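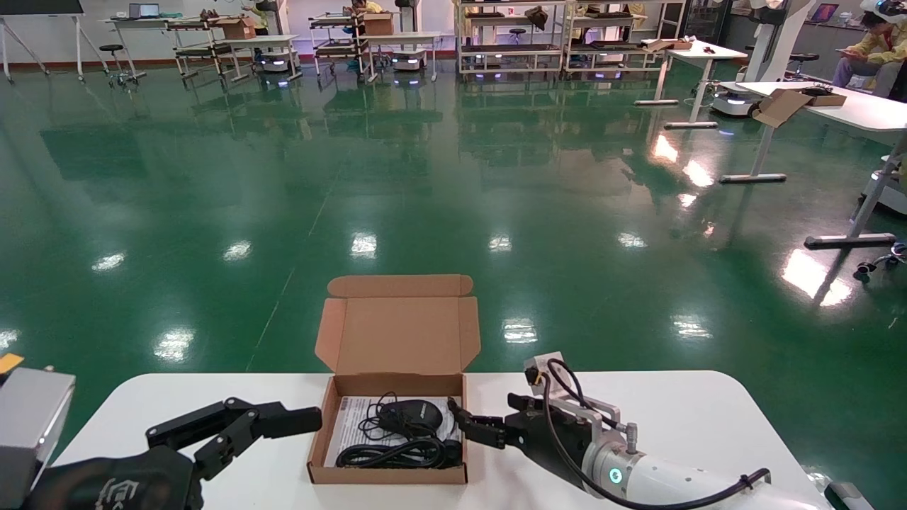
Can a Robot Pack a Box? Meet Palon, the Packing Robot

Think about the last time something came to your house in a box. Maybe it was a game, or new shoes, or a computer mouse. Somebody put it in there. Somebody tucked in the paper, pushed down the cable and closed the lid. Then that person picked up the next box and did it all over again, maybe 1000 times before the week was over.

I write about machines for kids, and this time I got to learn all about a robot kit called Palon that is made for exactly that kind of job. It's sold by a company named Prodora, and no, you can't put it on your birthday list (I checked!). It's for workshops, small warehouses and schools that teach robotics. But it's a great one to learn from, so let's go!

What comes in the kit?

Three big things. You get a pair of arms, you get a set of grippers, and you get the software, which is the list of instructions that runs in a computer and tells the arms what to do.

An arm is a bit like yours. You have a shoulder, an elbow and a wrist, and each one bends its own way. A robot arm has joints too, with a motor inside each one. When you reach for a cookie you don't think "okay, shoulder, move a little, now elbow, now wrist." Your brain sorts that out while you think about the cookie. A robot has to work out every single joint with math, and it has to do it over and over again while the arm is moving.

The grippers are the hands. Most of them don't look like hands at all! A gripper with two fingers opens and closes like a pair of kitchen tongs. Try this at home: pick up a pencil using only your thumb and one finger. Easy, right? Now try to pick up a shoelace that's lying flat on the table, and lay it down again in a neat loop. Not so easy. Now you know how a gripper feels. (It doesn't feel anything, but you know what I mean.)

Why a mouse is a tricky thing to pack

A computer mouse seems simple. It's small, it isn't heavy and it won't break if you set it down a little hard. So why do people who build robots like to practice with one?

First, it's round on top. Flat fingers can slip off a round thing, so the robot has to grab it by the sides. Second, the box has walls. If the gripper comes in too far to one side, it bumps the cardboard and the whole box slides across the table. And third, there's the cable.

Oh, the cable. Cables are my favorite robot problem. A block stays the same shape when you lift it, so the robot can guess where every part of it will be. A cable flops. It swings, it curls, it springs back out when you were sure you had it tucked in. Even a coiled cable can be bundled a different way every time, with loops poking out wherever they like. The robot can't just remember one shape. It has to look each time and decide again.

Two arms help a lot here. Watch yourself close a cereal box and you'll see why. One hand holds the box still and the other one does the fiddly part. Palon can work the same way, with one gripper steadying the box while the other deals with what's inside.

How does it learn?

There are a few ways to teach a robot, and the one Palon uses most is called learning from demonstration. That's a long name for "watch me do it." A person steers the robot's arms through the whole job. The computer saves what the camera saw and how every joint moved. Then the person does it again. And again!

Prodora says to plan on 100 demonstrations for a new packing job. That sounds like loads, but remember how many times you fell over before you could ride a bike. And you can't do them all exactly alike, or the robot only learns one way. You turn the box a little. You move the mouse. You make the cable messy on purpose, which I think is the best part of the job.

After that, the computer looks for patterns in all those tries. Where did the gripper go when the mouse was on the left? What happened when the lid was leaning? Bit by bit it builds up its own way of doing the task, and then you let it have a go by itself.

What I like, and what I don't

I like that you can teach it without writing much code. The manual is written in plain words, too, and there's a thick chapter of practice jobs that go from easy (put a block in a box) to pretty hard (fold a cloth).

I don't like how long it takes to set up. You have to bolt everything down and then help the camera and the arms agree about where things are, and if you knock the camera later, you start that part over. I also wish the kit came with softer finger pads. You can buy them separately from a maker called Godier, but I think they should be in the box.

And it's slow. Robots like this one often take much longer than a person to pack something small and floppy. You'd win a race against it, easy.

Will robots pack everything someday?

I don't know, and I'd be careful with anybody who says they do. Robots are good at doing the same thing for hours without getting bored. People are good at surprises, like a torn box or a part that's missing. For now, lots of places want both.

Words to know

Gripper: the part on the end of a robot arm that grabs things.
Joint: a place where an arm can bend or turn.
Demonstration: showing someone (or something!) how a job is done.
Software: the instructions that run in a computer.

Try it yourself

Find an empty box, a small toy and a piece of string. Put on thick winter gloves and use only two fingers on each hand. Now pack the toy, coil the string and lay it in next to the toy, then close the lid. Turn the box sideways and try once more – is it harder? Draw what the string looked like each time and compare your drawings with a friend's.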